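Fakance Forums > Workshop and Bench > Bench Tops and Surfaces

Slotted aluminum top on a desk: leveling, small parts, cables

slotwise
Posted 9 May 2025

I replaced a laminated board with a slotted aluminum top from Nandia, 900 mm long and 300 mm deep. It sits on an ordinary white desk next to the rest of my things, with the monitor behind it. Flatness is fine along the length. Across the profiles there is a small step at one joint, enough to catch a fingernail and enough to make a light object rock if it straddles the line.
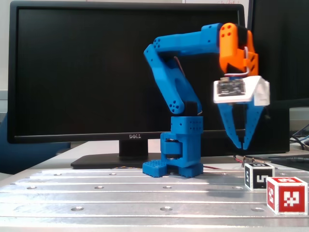
What I want to settle before I bolt anything down permanently:

1. Whether to shim the low profile or leave it.
2. Whether to fill the unused slots. Screws and header pins go in and are tedious to get out.
3. Where the thin wires should go. They currently lie across the top and move when I clean.

The desk underneath is not flat either, so I can't tell how much of the step comes from the table and how much from the way it is supported. I have four rubber feet under it, set 409 mm apart along the length. That leaves a fair overhang at both ends.

grubscrew_b
Reply 1

Fix the support first. Four feet on a desk that isn't flat means you are resting on three of them, and the fourth corner carries load only when you lean on it. Use adjustable feet, or go to three fixed ones. Then loosen the cross members, clamp a straight bar across the top, and retighten from the middle outward. Most steps of that kind come from the order the bolts were tightened in. I would not shim anything until you have done this.

halfturn
Reply 2

Disagree on three feet. On a top only 300 mm deep, three feet make it tippy at the corner with no foot under it, and people put their elbows there. Four adjustable feet, with a lock nut on each.

Agree on retightening.

grubscrew_b
Reply 3

If people put their elbows on it, it is a desk and flatness is not the concern. But fine, four adjustable.

slotwise
Reply 4

Moved the feet out toward the ends and retightened from the middle. The step is smaller. I can still find it with a fingernail, but a square block no longer rocks on it. I am going to call that good and skip the shims.

On the slots: I tried the Mottram filler strip in two of them. It presses in and stays flush, but it holds dust along both edges and it is slow to remove when you want the slot back.

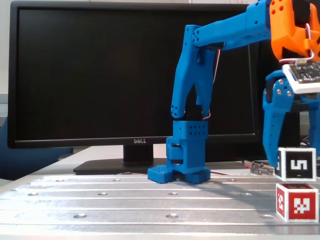 The other option is to leave the slots open and vacuum them with a narrow nozzle. I timed nothing, but it takes less effort than pulling the strip out and cutting a new piece each time the layout changes. The strip would make sense on a top where the layout is final.

pinheader
Reply 5

Open slots are fine if you keep a tray. The parts you lose are the ones you set down "for a second" on the aluminum. Any loose board with pins should not be on bare metal anyway. One live wire and a conductive top is all it takes. Put a sheet of silicone or even thick paper under it.

For anything you set down by position, pick one groove as your reference line and use it every time. I square blocks to the groove by eye and it is good enough for my purposes.

slotwise
Reply 6

I do use the grooves that way. The cubes are white, so they stand out well against the gray top, and the dark lines make it easy to see when one has turned a little. Agreed about boards on bare metal. A silicone mat is on order. 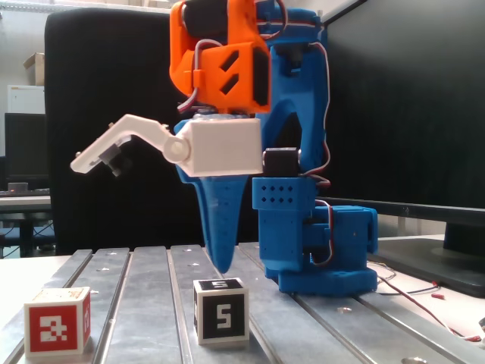

Two marker cubes on the slotted top, cables out over the white desk to the right.

My cable question is still open. Adhesive clips do not hold on the aluminum for long, at least the ones I have.

halfturn
Reply 7

Clips that turn into the slot. Zillix sells them in a bag of 10, and they take thin wire without pinching it. Check the slot width before ordering - there are two common sizes and they are not interchangeable. Mine have been in place since last June.

Leave slack where the wires leave the top. If the table shifts on the desk, you want the loop to take it and not the connector.

grubscrew_b
Reply 8

Or run them underneath. Nothing on top, nothing to clean around.

halfturn
Reply 9

Underneath means lifting the table every time you change a wire. On a top of that weight I would not want to.

pinheader
Reply 10

How high is your top above the desk? I get clearance of around 25 mm with my feet and can feed a wire under without lifting anything, but only from the long side.

slotwise
Reply 11

Less than that, so underneath is out for me. I will order the slot clips. 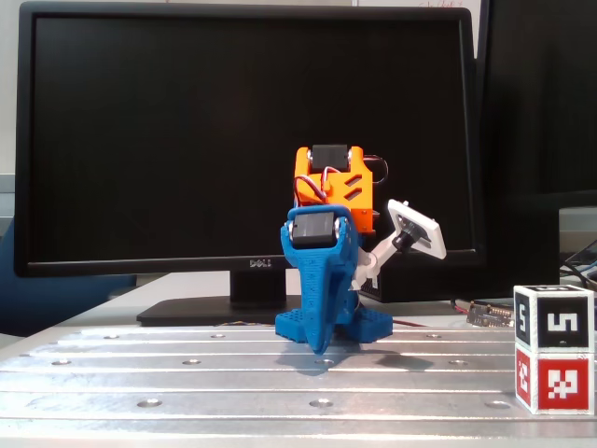 One more item on fasteners, for anyone comparing tops. I went in assuming I would do everything with slot nuts, and so far I prefer a direct screw wherever the position allows it. The surface has rows of evenly spaced threaded holes as well as the long grooves, so a fixed item can go straight into a hole and come back to the same place after it has been removed. A slot nut gives you free travel along one axis, but you have to measure again every time. The drawback of the holes is that the spacing decides where things go, and a bracket with the wrong pattern needs an adapter plate.

grubscrew_b
Reply 12

Do not overtighten into those. Aluminum threads wear out quickly if you swap things often. Use a steel insert in any hole you expect to use every week.

pinheader
Reply 13

Inserts are overkill for light items. Finger tight plus a quarter turn has never stripped one for me. I would worry more about glare. Brushed metal in front of a monitor throws light back at you when the lamp is overhead. Move the lamp to the side.

slotwise
Reply 14

Lamp is to the side now and it helps. I will post again when the clips arrive, with the slot width, as the Nandia sheet does not list it.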